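Segmentation on stone, part two

Since November I am fighting with one problem: our planner receives false obstacles from the granite. The dark spots become small "objects", and the arm plans a path over nothing.

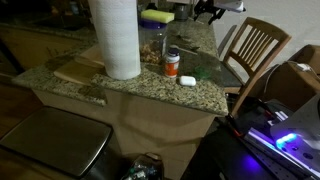 The island, with paper towels, a small bottle and the white earbud case.

Yesterday I raised the minimum cluster size from 200 to 400 points. The false ones are fewer, but now I worry for the small things. Naveed wants to try a depth filter first.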